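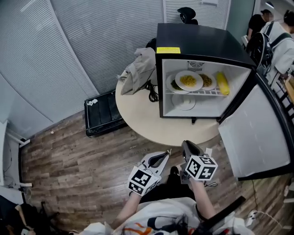

Fluvico Allotment and Garden Society
Minutes of the summer meeting, 8 July 2023

Present: Simin Khosravi (chair), Ivone Lopes (minutes), Léonie Cordier, Sepehr Jalali, Arash Mahmoudi
Apologies: Mrs Þórarinsdóttir

1. Minutes of the April meeting
Agreed, with one change. Item 4 should say the lower gate, not the lower path.

2. Water
The standpipe by plot 8 is dripping again. Arash has tightened it twice and thinks the washer has gone. Grilov have quoted £50 to replace the tap — accepted. Hoses are not to be left running unattended. Two members have already been spoken to.
Action: Arash to book Grilov.

3. Waiting list
There are six names on the list. Plot 14 has been given up and will be offered as two halves. Sepehr asked whether people from outside the parish could be put on the list. Left until the autumn.

4. Summer show
Entries to be in the hall by 10 a.m. and staged by 11. Classes as last year, with sweetcorn added at Léonie's request. Cobs to be shown with the husk pulled back. Ivone asked for the cookery classes to be judged first, as the judge has a bus to catch. Agreed.
Simin has had no reply from Skirkura about the marquee and will ring them. If they can't do it we stay indoors.
Action: Simin to ring Skirkura. Léonie to print the schedule.

5. Refreshments
Teas as usual. Milk and anything with cream to be kept cold until served. Sepehr will bring cups and the second urn.

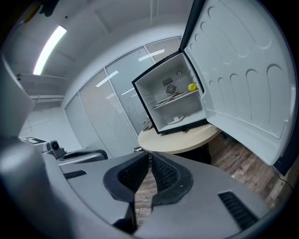 Mini fridge, door open.

6. Any other business
Bindweed is coming through from the railway side along plots 3 to 5. Arash to write to the landlord — his last letter was not answered.
Ivone has a spare key to the shed if anyone needs one.

The meeting closed at 8.20 p.m. Next meeting to be fixed after the show.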